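2021年2月24日 Natness 抓取单元 维护记录

上午本来只打算换一下料箱的衬垫,结果又是一整天搭进去了,慢慢写,免得下次谁接手再从头摸一遍。

起因是昨天傍晚Veerle留的条子:夹爪往箱底走的时候,力矩报警跳了好几次,不是每次都跳,集中在靠右壁那一带。她怀疑是标定漂了,我开始也这么想,因为料箱前阵子被挪过。不过我还是先按老习惯来,先看线,再看机械,最后才碰软件。这个顺序是Patricio教我的,当年嫌他啰嗦,现在自己也啰嗦起来了。

先说线束。手臂外面那捆黑色管线,经过第五轴的地方扎得太紧,手腕转到一边时会绷起来,像有人在后面轻轻拽着它。我把两根扎带剪了,重新留了余量,大概多出一个拳头的弧度,再用魔术贴松松地拢住。注意,这里以后请不要再用塑料扎带,魔术贴在Husden那个抽屉里,还有大半卷。改完以后让手臂慢速走了一圈,从最左到最右,手腕正反各转到软限位,没有再绷,也没有蹭到箱沿。报警少了,可是没有完全消失,所以线束只是一部分原因。

然后是夹爪。拆下来擦了一遍,指尖的螺丝有一颗能用手拧动,这个我得认,上次装的人就是我。清了旧胶,重新上了中强度的螺纹胶,按Fragkou那份装配说明上的扭矩拧的,拧完用记号笔画了线,以后瞄一眼就知道有没有松。气管接头顺手也查了,涂肥皂水没有冒泡,挺好。

中午Evanthia过来借六角扳手,顺便陪我聊了半天料箱的位置。她的意见是箱子在桌上全靠自重不靠谱,夹爪一碰壁就会挪一点点,每次一点点,攒起来就是标定漂移。我觉得她说得很对。以前我们是每次标定前把箱子推回原位,推得准不准全看当天的手感。下午我就照她的建议,在桌面上重新对了一次基准,把箱子摆正,又拿直尺靠着箱沿复核了两遍(第二遍是因为我第一遍读数时在接电话,心里不踏实)。

标定重做,用的还是Wandden那套脚本。要提醒大家的是,脚本默认读的是旧的工具坐标,换过指尖以后必须先手动更新,不然算出来的高度整体偏,看上去还特别像那么回事。我这次就差点上当,跑到一半才想起来,只好停掉重来,白白多喝了一杯咖啡。第二次跑了189个点,残差看着很均匀,右壁那一带也没有再翘起来。结果存在共享盘里,旧的那份我没删,改了个名字放在旁边,万一要对比还找得到。

控制器的累计循环数到了3,597,我抄在这里,下次保养好算间隔。按Abenezer定的规矩,每600次要看一眼指尖磨损,我们最近显然没有老老实实照办,大家互相提醒一下吧,我也包括在内。今天看下来指尖边缘还可以,先不换,备件柜里还有一副新的。

四点多开始复测。先空箱走,再放东西走,速度从低档慢慢往上加。测试物还是那些老朋友,软的硬的、会滚的、会反光的都要有一点,光拿方块测是测不出毛病的。最让我操心的一直是带软须的那件,须子容易缠到指缝里,所以下探的位置要让开一点,从硬的一侧去靠。
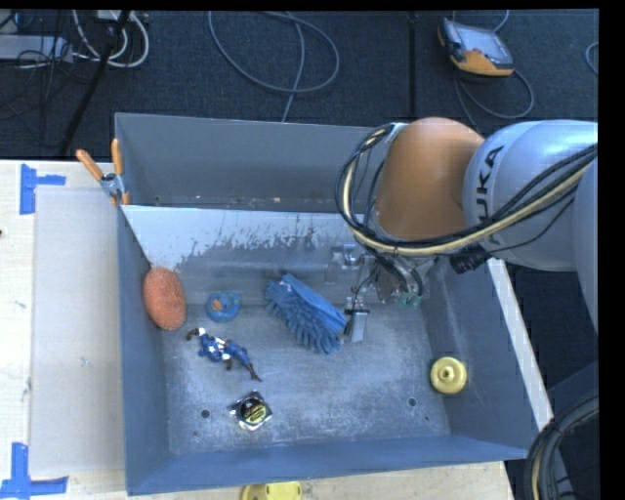 复测,夹爪手指在蓝色刷子(或手套)右侧下探。箱沿左上角有橙柄弹簧夹。

连着跑了251次,力矩报警一次也没有,我又站在旁边多看了一会儿才敢相信。曲线上偶尔有个小尖,出现在手指擦到箱底旧划痕的时候,幅度离阈值还远,我先不管它。阈值本身我没有动,Sotiris之前提过可以放宽一档,我的想法是先别放宽,真有问题的时候还指望它叫呢。

还有几件零碎的,写给明天的自己和早到的同事:

箱子后面那条窄槽里有碎屑,找时间用小吸尘器吸一下,别用气枪吹,吹起来全跑到夹爪里去。

斜板上的涂层掉得越来越多,相机那边对反光敏感,Veerle如果发现分割又开始飘,先看看是不是这个缘故。重新喷漆还是贴膜,我倾向于贴膜,快一些,不满意还能撕。

示教器用完请挂回架子上。我今天自己也顺手放地上了,走的时候才捡起来,脸红。

开机后头几圈请用低速,等手腕那捆线自己找到舒服的姿势再加速。要是看到它又往箱子里垂,先停下来拢一拢,喊我也行,我下午都在。

十月份那次大保养的清单我还没找到,Patricio说可能夹在旧的蓝皮本子里,明天去翻。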